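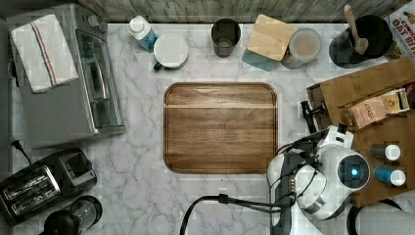 Planche à découper sur un plan de travail en marbre blanc.

Préparer un lot de livres de théologie pour la bibliothèque d'un institut biblique

La procédure concerne les envois groupés destinés à l'institut de Barkillow. Elle suppose que la liste des besoins a déjà été transmise par l'établissement. Sans cette liste, ne pas commencer le tri.

1. Tri

Écarter les ouvrages annotés au stylo, les reliures décollées et les commentaires dont il manque un volume. Les concordances sont acceptées si elles renvoient à une traduction utilisée en cours. Les grammaires grecques et hébraïques passent en priorité. Conserver jusqu'à trois exemplaires d'un même manuel ; le surplus revient au dépôt de Groen.
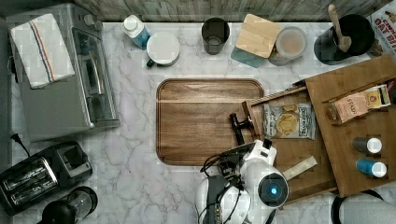

Plan de travail, côté four et grille-pain.

2. Saisie

Créer une notice par titre dans Stuvis : auteur, titre, éditeur, année, langue, état. Le champ « état » accepte les codes A, B ou C. Les collections se saisissent volume par volume. Pour les ouvrages antérieurs à l'ISBN, laisser le champ vide et indiquer le nombre de pages dans les remarques.

Le lot d'avril comptait 147 titres à la saisie et 137 après contrôle. L'écart venait de doublons : prénoms d'auteur abrégés dans une notice, complets dans l'autre. Lancer la recherche de doublons avant l'export.
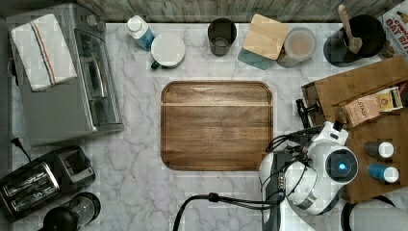 Svetozár Vávra signale que la recherche ne repère pas les rééditions sous un titre modifié, et qu'il trie désormais par auteur puis par nombre de pages avant de valider. La méthode convient aux lots de taille moyenne.

3. Cotation

Reprendre le plan de classement de l'institut, même s'il diffère du vôtre. La dogmatique et l'éthique y partagent une seule classe ; l'homilétique est rangée avec la pastorale. Coller l'étiquette à 2 cm du bas du dos.

4. Mise en cartons

Livres à plat, dos alternés, les plus lourds au fond. Glisser la liste du contenu dans le carton et en garder une copie. Reporter sur deux faces le numéro du carton et le nom du destinataire.

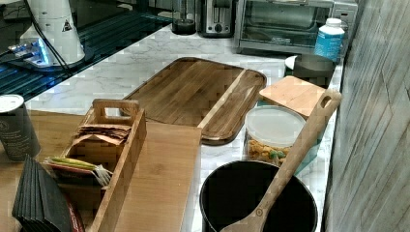

Planche foncée et planche claire.

5. Documents

Joindre la liste exportée, l'attestation de don et la lettre de l'institut. La valeur déclarée se calcule par carton. Adresser le dossier à Juraj Murín avant le 20 septembre ; les dossiers incomplets passent à l'envoi suivant.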